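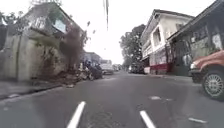

A rua do muro, ou: em que é que eu me meti

Escrevo isto depressa porque às seis tenho de ir buscar as chaves e ainda não jantei nem sei se janto.

Então. Dezembro, mudança, sim, outra vez. A terceira em quatro anos, quem lê isto desde o princípio já sabe que tenho jeito para escolher casas com prazo de validade. Desta vez é uma casa inteira, pequena, rés-do-chão, com quintal atrás. Fica ao fundo da rua do muro. Toda a gente aqui lhe chama a rua do muro, tem outro nome na placa mas perguntem por ele no café e ficam a olhar para vocês.

O muro é alto, bege ou cinzento conforme o dia, todo escorrido de água e com musgo ou bolor. Por trás tem uma casa velha de dois andares, com a fachada cheia de manchas, e lá em cima uma coisa azul-clara que ainda não decidi se é janela ou se é um painel. Gosto muito dessa casa. Não sei porquê. Passei por ela quatro vezes antes de assinar e foi mais por ela do que pela minha que assinei, o que diz bastante sobre mim como inquilina.

Coisas de que gostei na rua, por ordem de me lembrar:

É a direito. Larga que chegue para a carrinha, vê-se até ao fim. Na rua antiga o homem das mudanças teve de fazer marcha-atrás uns bons cem metros e chamou-me nomes, baixinho, mas eu ouvi.

O passeio do lado do muro. Cimento velho, cinzento, mas é passeio. Já vivi numa rua sem ele e andar com sacos de compras a fugir dos espelhos dos carros não é vida.

O arbusto. Uma coisa alta, desgrenhada, com ar seco, à frente da casa velha, a chegar quase ao telhado. A Noemi diz que está morto. Eu digo que é dezembro e que esperamos até à primavera. Apostámos um almoço.

Coisas de que não gostei:

O monte de entulho ao pé do muro. Cimento partido, terra, folhas. Liguei para a câmara, 45 minutos à espera, com musica, e no fim uma senhora muito simpática disse-me que tinha de ser por formulário. Preenchi o formulário. O formulário pede uma fotografia e não aceita a fotografia. Continuo à espera.

A água. Quando chove a rua fica com umas pocinhas que demoram a secar, e o meu portão é mesmo do lado mais baixo. O senhorio garante que nunca entrou água em casa. Perguntei à vizinha de cima e ela disse "pois". Fiquei a pensar naquele pois o resto da tarde.

As caixas

48. Contei porque o Reginald me obrigou, ele numera tudo, tem uma folha de cálculo, tem cores. Reginald Boateng, meu cunhado, para quem não sabe, o mesmo da história do frigorífico. Eu ia escrever "cozinha" em todas e pronto. Agora tenho a caixa 12 (tachos, panela de pressão, a tampa que não serve em nada) e a caixa 31, que na folha diz só "Vários, ver com ela". A ela sou eu e não faço ideia.

As boas são as da Kitton, dupla parede, aguentaram a mudança passada e aguentam esta. As outras são do supermercado, de bananas, com buracos no fundo, não ponham lá talheres. Eu pus talheres. Apanhei um garfo no elevador e outro ontem à noite dentro da bota.

Loiça embrulhada em toalhas e camisolas. Poupa-se papel e poupa-se saco, e ao chegar está tudo misturado e vive-se uma semana a procurar meias no meio dos pratos de sopa. Faço sempre assim.

Livros em caixas pequenas!! Escrevi isto aqui em maiúsculas na última mudança e este ano enchi outra vez uma caixa grande até cima. Ninguém a levanta. Está no corredor e já faz parte do corredor.

O sofá não passa na porta nova. Medi a porta, medi o sofá, não medi o corredor a seguir à porta, que faz cotovelo. Portanto o sofá vai para casa da Noemi Esposito, que anda há dois anos a dizer que é feio e afinal sempre o quis.

A carrinha

Pedi três orçamentos. A Abernathy pediu 718 euros, com montagem dos móveis e seguro. A segunda nunca respondeu. A Welora faz por 270 sem montagem, dois homens e uma manhã, e foi essa. O Reginald acha que me vou arrepender quando tiver o roupeiro em tábuas no chão do quarto. Provavelmente. Mas com a diferença compro um colchão e ainda sobra para cortinas, que a casa nova não tem nem uma e a janela da sala dá direitinha para a rua.

Vêm às oito da manhã. Pedi-lhes que encostassem do lado do muro, a seguir ao entulho, que é onde há mais espaço e não tapam o portão de ninguém. E que entrem pelo quintal com a máquina de lavar, se o portão de trás abrir. Ontem não abria. Levo óleo.

O que vai comigo no carro e não na carrinha: o gato (transportadora, areia, a manta nojenta dele), o computador, os papéis, a cafeteira, um rolo de papel higiénico, lâmpadas. As lampadas são importantes, da última vez os inquilinos anteriores tinham levado todas e jantei à luz do telemóvel.

Ainda falta: desligar a água na casa velha, dar a planta grande à D. do terceiro, tirar os pregos da parede, tapar os buracos dos pregos, mudar a morada no banco, e desmontar a estante Wadus, que perdi as instruções e tem uma peça que só sai se se puxar outra que não sei qual é.

Se alguém tiver as instruções da Wadus, a de cinco prateleiras, mande por favor. Vou às chaves.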